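Fórum Rodix › Casa e Escritório › Cadeiras e postos de trabalho

Tópico: Cadeira preta de encosto alto, vale a pena recuperar?

stukville_rui
Membro desde janeiro
Mensagens: 36

Boas a todos! Ando há semanas a namorar as cadeiras de escritório da sala comum do Jernetico (o espaço de trabalho partilhado onde alugo mesa) e finalmente perguntei se vendiam alguma. Vendem! 5 euros cada uma, levantamento à porta, sem garantia de nada. Eu fiquei logo a pensar no canto da minha secretária, que neste momento tem uma cadeira de cozinha e uma almofada dobrada em dois.

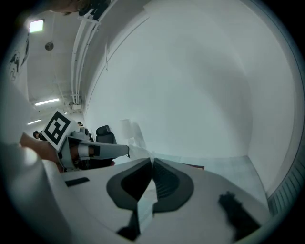 O meu problema é sempre o mesmo: passo 8 horas sentado e às quatro da tarde já estou torto. Experimentei encostos soltos, almofadas lombares, até uma bola daquelas grandes (durou pouco, a minha gata declarou guerra à bola). O que me atrai na cadeira preta é o encosto, alto e almofadado, que é precisamente o que me falta em casa — e o castanho avermelhado que se vê por baixo dele até ia bem com a minha estante. Alguém já trouxe cadeiras destas usadas para casa? O que é que verificam antes de pagar?

tecidos_e_molas
Mensagens: 100

Que achado! Por esse preço eu já lá estava com o carro. Recuperei três cadeiras de escritório no ano passado e adorei cada minuto, a sério, é daqueles trabalhos de fim de tarde em que se vê logo a diferença.

O que eu faço: sento-me e fico sentada dez minutos sem mexer em nada. Se o assento desce devagarinho, o pistão está gasto. Troca-se, não é nenhum drama, mas convém saber antes. Depois viro a cadeira de pernas para o ar e olho para os rodízios, que trazem sempre cabelo e linhas enrolados. Uma pinça, uma tesoura pequena e paciência.

O encosto alto é uma maravilha para quem gosta de se recostar a ler. Leva!

madeira_velha
Vou ser o desmancha-prazeres do tópico. Encosto alto não quer dizer bom apoio. Tive uma cadeira enorme, almofadada até à nuca, e a zona lombar era um buraco. Andei um inverno inteiro com dores e acabei por voltar a uma cadeira pequena, de costas baixas, que me obriga a sentar direito.

Se puderes, experimenta com a tua mesa. A altura dos braços (se os tiver) contra o tampo é que estraga tudo.

tecidos_e_molas
Discordo um bocadinho, madeira_velha! A zona lombar resolve-se com espuma. Abre-se a capa por trás, mete-se uma placa de densidade média recortada à medida e fecha-se. Fiz isso na minha e ficou melhor do que nova. O que não se resolve é uma base rachada, aí sim, deixem-na onde está.

madeira_velha
Resolve-se para quem sabe coser. Eu abri uma capa uma vez e aquilo nunca mais fechou. Ainda hoje tem agrafos à vista.

stukville_rui
Ahah, agrafos à vista é bem o meu estilo! Obrigado aos dois. Perguntei no Jernetico se posso sentar-me nela uma manhã inteira antes de decidir e disseram que sim. Levo a fita métrica para ver os braços, boa dica.

Outra dúvida: forro preto e uma gata branca de pelo comprido. Estou a ser ingénuo?

luz_de_janela
Estás! Mas vai em frente na mesma :) Eu tenho um cadeirão escuro e dois gatos, e deixo uma manta em cima quando não o uso. A luva de borracha ligeiramente húmida tira o pelo em duas passagens, muito melhor do que os rolos adesivos. Se for pele sintética, basta um pano. Se for tecido, aspira primeiro e só depois a luva, senão o pelo empasta.

E para o cheiro de escritório (existe, não me digam que não), bicarbonato à noite e aspirador de manhã. Só no tecido, claro.

madeira_velha
Bicarbonato nas costuras fica lá para sempre. Eu punha-a à sombra, ao ar, uma tarde inteira. Ao sol direto não, que o preto fica russo.

luz_de_janela
Nas costuras uso a boca fina do aspirador e sai tudo. Mas a sombra também funciona, concedo.

tecidos_e_molas
Já agora, Rui, se gostares do tom avermelhado, mantém-no! Toda a gente quer forrar tudo a cinzento e depois as salas ficam iguais umas às outras. Uma almofadinha cor de tijolo no encosto — eu até te desenhava o molde.

stukville_rui
Aceito o molde! Vou lá amanhã de manhã com a fita métrica e o portátil. Se a trouxer, tenho de tirar os bancos de trás do carro, que no do meu irmão não cabe nem um banco de cozinha. Alguém sabe se o encosto destas costuma sair só com chave sextavada?

madeira_velha
Costuma. Leva a de 5 e a de 6, e um saquinho para os parafusos.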